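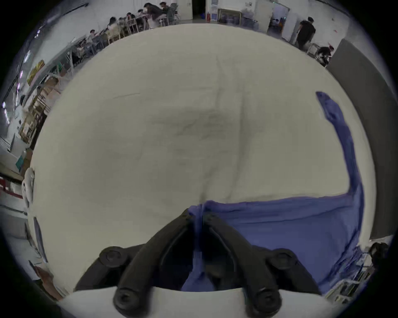 Two earlier participants asked whether prior robotics experience is needed to review the Bukell hand-held gripper kit. It is not, according to Zideck, which supplies the kit and runs the sessions.

Call for participants, September 2023

Zideck seeks 11 adults to evaluate the Bukell kit on cloth handling: pinching, lifting and folding. Each session lasts 90 minutes. Participants complete 2 sessions and a written review of grip, weight and finger alignment. Payment is $215 on receipt of the review.

Full use of one hand is required. Apply through the Zideck website, quoting Flollirum.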